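Home > Features > Equipment Planning > Budgeting for a bench cell: an interview with Tamara Kostiuk

Budgeting for a bench cell: an interview with Tamara Kostiuk

Posted Friday, June 23, 2023

Tamara Kostiuk plans equipment purchases for Urard, a contract assembly shop in Stodville. In April her department closed the budget for its first pick-and-place cells, a project carried on the books under the name Trolo. We spoke by phone about how the request was put together and what she would change in the next one.

The original request was for 4 arms. It was approved for 3, with the money for the last one moved to fixtures, spare fingers and simulation time. Kostiuk had asked for that change herself after the first round of quotes.

"The arm is the line everybody reads," she said. "On our sheet it was under half of the total. The rest was mounting, guarding, cabling, the controller license, training and the hours to get a task running. If you put in only the arm price, you come back for more money twice in the same year, and the second time is unpleasant."

Urard took quotes from two integrators. Stasiv, which got the order, priced commissioning as a separate item with a daily rate. The other bidder folded it into the hardware. Kostiuk asked the second firm to break its figure out and waited three weeks for the answer.

"I can't compare a bundle with a list. We now send a blank table with the request and ask for it back filled in. Each row has a price, a lead time and a name for who does the work. If a row doesn't apply, they write zero."

Before the purchase order went out, the team spent a month on simulated tasks. The first was stacking and aligning plain blocks and pads on a table top. Kostiuk said the choice was deliberate, and that the parts Urard ships were left out of it until the second half of the month.
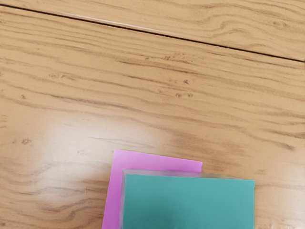 4 min read

The simulated table has a wood grain finish and a glare spot, and the test pieces are a flat pink square and a teal block. In the view above, the block sits on the pad and covers part of it, with pink left showing along the top and the left side.

"A block that sits over the edge of a pad is a useful case for purchasing," Kostiuk said. "You have to decide what offset you will accept. Once that number is written down, you know which camera you need and which one you don't. We had a more expensive camera in the draft. It came out."

Lighting went the other way. The draft had no line for it, on the assumption that the ceiling fixtures would do. After the engineers had worked with reflections in the rendered views, Kostiuk added diffused lamps for each cell and a matte top for each bench. Both are cheap next to the arm. Both also had longer lead times than she expected.

Asked how she treats simulation in the budget, she said it is entered as engineering labor plus a software seat, and it is never shown as a saving.

"People want to write that it saves so many hours on the floor. I don't have a floor record to compare it with, so I leave that cell blank. What I can show is the list of items that changed on the order after the month was over."

The acceptance test is written into the contract with Stasiv. Each cell has to run 100 cycles in a row on a part chosen by Urard on the day, with no manual reset. The final payment is held until the run is signed. Kostiuk would not give the amount held, but said it was large enough to get a phone call returned.

Spare parts were handled by wear. Finger pads and cables are bought with the cell. Motors and the controller are covered by a service agreement with a stated response time. She advised reading the shipping clause in any such agreement, as the one Urard was first offered started the clock when the failed unit reached the depot.

For the next request she plans two changes. Floor work, including power drops and air lines, will be quoted before the arms, and operator training will be split into an initial session and a second one 4 months later. The first budget had a single session, scheduled for the week of delivery.

"By the time the cells were running, half of the people who sat through it had moved to another shift," she said. "We paid for it again out of maintenance."

The request for the second group of cells goes to Urard's finance office in the fall.

Filed under: Equipment Planning, Capital Requests, Simulation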